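질리타노 말고 질리티사노 말고, 질티사노(Ziltisano)입니다

소개

안녕하세요, 질티사노를 꾸려 가고 있는 페디르 스타시우(Fedir Stasiv)예요. 이름이 어렵다고들 하셔서 보통은 그냥 '페디 선생'으로 통합니다. 저희는 어른들을 위한 작은 합창 교실이에요. 악보를 못 읽어도 되고, 노래방에서 마이크를 피해 다니던 분도 괜찮습니다(사실 그런 분이 제일 많아요!).

어떻게 시작했냐면요

처음엔 교실이라고 부르기도 민망했어요. 드록데일 상가 2층, 피아노 한 대 겨우 들어가는 방에서 세 명이 모여 돌림노래를 불렀거든요. 옆 가게가 미용실이었는데 드라이어 소리가 자꾸 라 음에 걸려서, 나중엔 아예 그걸로 조율을 맞췄습니다. 그러다 사람이 늘어서 지금의 치우관 건물로 옮겨 왔고요. 천장이 높아서 소리가 훨씬 편하게 퍼져요. 대신 겨울엔 좀 춥습니다. 양말은 두꺼운 걸로 신고 오세요.

수업은 이렇게 해요

반은 다섯 개예요. 처음 오시는 분은 '숨반'에서 시작하시고요, 이름 그대로 한동안은 숨만 쉽니다. 하품하고, 허리 돌리고, 입술 떨고… 처음엔 다들 웃느라 바쁘세요. 그다음이 두 성부로 나눠 부르는 '둘반', 민요를 주로 하는 '고개반', 점심시간에 잠깐 모이는 '낮반', 그리고 공연을 준비하는 '질롤리코(Gillolico)'가 있어요. 질롤리코는 오디션이 없습니다. 숨반을 마치고 연습에 꾸준히 나오실 수 있으면 돼요.

곡은 제가 고르기도 하고 단원들이 들고 오기도 해요. 작년엔 아리랑을 네 성부로 편곡했다가 베이스 쪽이 너무 낮아서 다 같이 바닥을 헤맸고요, 결국 한 음 반을 올렸습니다. 저는 우크라이나 노래도 슬쩍슬쩍 끼워 넣는데 발음은 한글로 다 적어 드리니까 겁먹지 마세요. 뜻도 같이 적어 드려요. 알고 부르면 확실히 소리가 달라지더라고요.

수업료와 이런저런 것들

수업료는 반마다 달라서 전화로 물어봐 주시는 게 제일 빨라요. 악보집은 3,000원이고 한 번 사시면 그 학기 내내 씁니다. 잃어버리셔도 다시 3,000원이에요(깎아 달라고 하셔도 안 돼요, 복사기 토너가 비쌉니다). 참관은 토요일 숨반만 가능하고, 조용히 앉아 계셔도 되지만 보통 두 번째 곡쯤엔 같이 부르고 계시더라고요.

8월은 쉽니다. 그래도 연습실 문은 열어 두니까 피아노 치고 싶은 분은 미리 말씀만 해 주세요. 쉬는 시간엔 먹을 것도 있고 수다도 길어요. 목에는 물이 제일 좋다고 제가 늘 잔소리를 하는데 잘 안 들으십니다.

가을 학기 숨반 신청 받고 있어요. 궁금한 건 아래에 편하게 남겨 주세요!

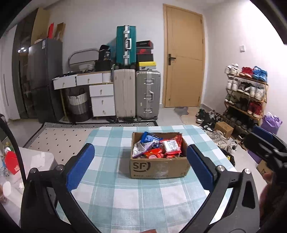 하은숙
저 작년에 숨반부터 시작해서 지금 고개반이에요. 악보 볼 줄 몰라서 한참 망설였는데 계이름을 손으로 짚어 가며 알려 주셔서 따라갈 만했어요. 그런데 선생님, 가을에 낮반이랑 고개반 같이 들어도 되나요? 악보집은 따로 사야 하는지도 궁금합니다.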